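Ticket 893 — hanging basket tips forward when loaded, hook rack swings
Site: Plakuvholm, tiled bay
Opened by: Sunil Sivakumar
Category: storage / fittings
Priority: normal (was low, see update 2)
Status: closed, one thing left to watch

Problem as reported

White wire basket on the back rail. Hooks go over the rail and that's it, nothing underneath. Put anything heavier than a cloth in it and the front drops. Bag of fruit went in this morning, front edge dipped, bag slid to the front, then the whole thing went further down. Didn't fall. Close though.

Second thing, same ticket so I don't have to open another: black hook rack on the right wall swings when you take something off it. Bottom end kicks out and comes back against the tile with a clack. No chips yet. Would like to keep it that way.

Third thing, minor. Stuff that should be in the basket or on the hooks ends up on the floor of the bay and then people pack around it.

What I want: basket stays level with a normal load, rack stays put, no drilling in the tile. Repeat, no drilling in the tile.

Already tried before opening

Pushed the hooks down hard. No change.
Slid the basket left, slid it right. Same tip at either end of the rail.
Turned the basket round. Worse, the hooks don't sit right that way.
Squeezed the hooks a bit with pliers. Held for one bag, then opened back up. Don't do this, you scratch the coating.

Update 1, 9:40

Emptied it and started over. Nothing in it, nothing on it, just checking how it hangs by itself.

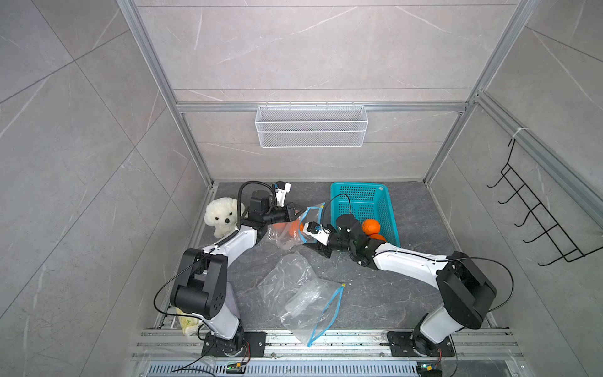 Basket empty on the back rail, hook rack on the right wall.

Hangs fine empty. So it's load and not the rail. Put a level on the rail to be sure, bubble dead center. Rail's not the problem, please nobody loosen the rail.

Measured from the top of the rail down to where I want a support under the basket: 269 mm on the left, 269 mm on the right. Writing it down here as I lost the sticky note twice already.

Pellau (they sold us the basket) replied to my email. Short version: the hooks are meant for a thin lip, like a cabinet edge or a pegboard strip. Our rail is a square bar with a groove so the hook only grabs at the front corner and the rest hangs in air. They have an adapter, a little plastic saddle that fills the gap. Asked for 4.

Update 2, 11:15

Bumped to normal. Someone loaded the basket again while I was on the phone. Put a note up: LIGHT ITEMS ONLY. Came back and there was a full bag under the note. Ok.

Temp fix for now, two strips of folded foam between the back of the basket and the tile, low down. Pushes the bottom out a touch so the front edge sits higher. Looks dumb, works for light things. Cloth, gloves, one small packet. Wouldn't trust it with fruit.

Hook rack, looked at it properly. It hangs from the top and the bottom is free. That is the whole story. Anything you lift off the low hooks drags the bottom end out with it. Needs one point at the bottom, anything that stops it moving. Options:

Adhesive pad on the tile. Kuverness ones, the clear gel kind. No drilling, comes off with dental floss supposedly.
A second tie lower down, round the post. Post is close but maybe not close enough, rack might end up crooked.
Weight on the lowest hook. No. Somebody will take it.

Going with the pads, will try tomorrow when the tile's been wiped down and dry. Gel pads hate dust, and the bottom of that wall gets all of it.

Update 3, next day, 8:20

Pads on. Wiped the tile with alcohol first, waited ten minutes, pressed each one and counted to thirty. Rack pressed on to the pads same way. The packet says leave it an hour before hanging anything. Left it til lunch, had other tickets.

12:50. Hung the usual on it, pulled things off fast, slow, sideways. No swing. No clack. Took an apron off one handed and it stayed. Calling this one fixed unless the pads let go overnight.

Heads up, pads went on a grout line at first and wouldn't hold. Moved them to the middle of the tile. If you redo this somewhere else stay off the seams.

Update 4, adapters

Pellau sent 3, invoice says 4. Emailed. Fitted what I had, one per hook starting from the outside. Already a huge difference, basket sits flat to the rail and you can press on the front edge without it rolling.

Load test, did it in steps and waited a bit between:

Folded cloth — level.
Cloth plus a small plastic-wrapped package — level.
Plush toy — level, but it fills the basket and nothing else fits. Toy does not live there.
Fruit in a zipper bag — front edge dropped a hair, stopped, stayed.
Fruit bag plus the package — dropped more than I like. Took it out.

So fruit bag alone ok, fruit bag plus anything else not ok until the missing adapter turns up. Also the mesh is shallow, a round bag wants to roll over the front. Not a fault, just a shallow basket. Fruit really belongs in the teal one on the floor of the bay. It's got proper sides and doesn't care about weight.

Changed the plan accordingly:

White wire basket, back rail: cloths, gloves, flat packets. Light and flat.
Teal basket, floor: fruit and anything round or heavy. Bagged first.
Hook rack: things with a loop or handle. No bags hung by the zip, they open.
Plush: goes back to the shelf outside when the bay gets packed down.

Asked if we could just get a deeper wire basket. Haque has one in the catalog, but the hooks are the same style so we'd be right back here. Passed for now.

Update 5, bags

Sidetrack but it belongs here as it was half the reason the basket got overloaded. The zipper bags. Complaint was that they pop open when dropped in a basket, oranges everywhere.

Checked a handful from the box. Nothing wrong with the bags. What goes wrong:

Too much air left in. Bag's a balloon, land it on the corner and the zip goes.
Zip closed in the middle but not the last bit at the end. Run your finger along it twice.
Overfilled so the zip is curved. If it doesn't lie straight it isn't shut, whatever it looks like.
Fruit put in straight after rinsing. Wet zip slides open, dry it off first.

Press the air out, close it to the last inch, press again, close. Lower it in by the top. Don't let go from up high. Did this over and over with the same bag of oranges and it stayed shut every time.

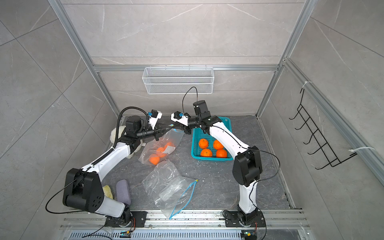

Is it OK to leave oranges closed up in a zipper bag overnight?

One night won't hurt them if they went in dry. Longer than that, open the zip or move them to something with airflow. Moisture collects inside a shut bag and you get soft spots where the skins touch, then mold. If you see fog on the plastic, open it up and wipe them.

Update 6, two days on

Missing adapter arrived, padded envelope, no note, fine. Fitted. All hooks now seated. Redid the last load step, fruit bag plus package, and the front edge didn't move as far as I can tell. Left it loaded over lunch. Same.

Still keeping the fruit in the teal basket. The wire one can take it now, but reaching up to the back rail with a full bag is silly when there's a basket right at hand height.

Foam strips removed. Left a bit of gray fuzz on the tile, came off with warm water.

Rack pads still holding. One corner of one pad looks whiter than the rest, could be air under it. Pressed it down again. That's the thing left to watch.

Update 7, reply to question from the morning crew

They asked why not just zip tie the basket to the rail and be done. Could do. But then you can't lift it off to clean and the mesh collects lint from the cloths like you wouldn't believe. Lift off, shake out, wipe the rail, put back. Takes a minute. If it's tied on it'll get cleaned never.

They also asked if the rack can go higher. It can but the short people lose the top hooks. Leave it.

Parts used

Rail adapters, Pellau, 4 total (3 in the first delivery, 1 after)
Gel pads, Kuverness, one pack, leftovers in the fittings drawer
Foam strip, offcuts, thrown out
Alcohol wipes

Time on ticket: more than it deserved

If the basket tips again, check in this order

1. Anything round or heavy in it? Take it out.
2. All adapters still in the hooks? They can pop out when you lift the basket off, look on the floor underneath.
3. Hooks fully down over the rail, including the one you can't see well from the front.
4. Mesh bent at the hook end? Swap the basket, bending it back doesn't last.
5. Only then look at the rail. Check level before touching any bolt.

If the rack swings again

Pull the bottom gently. If it comes off the wall the pad's gone, peel the rest, alcohol, new pad, middle of the tile, leave it an hour. If the top moves too, reopen this ticket and put my name on it.

Closing this. Pad check end of October, I'll add a line here. — Sunil

Added later, October
Pad fine. White corner hasn't spread. Found a cloth and two gloves in the teal basket under the oranges, so the list isn't being read, taped a copy by the door.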